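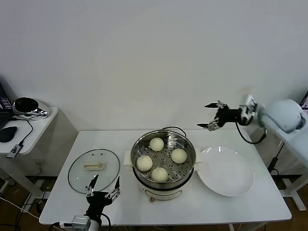 ## Test a robot on steamed buns before you believe the demo

1. Lay the lid flat on the left and an empty plate on the right. Vendors like this layout, so start there.
2. Ask for every bun to be moved to the plate. Check each one for dents.
3. Shift the plate a hand's width and run it again.
4. Log every attempt, including the ones someone rescued.

Zoi Tsolakis wants 400 runs before she'll call it a chore done. I'd settle for 43 with no help.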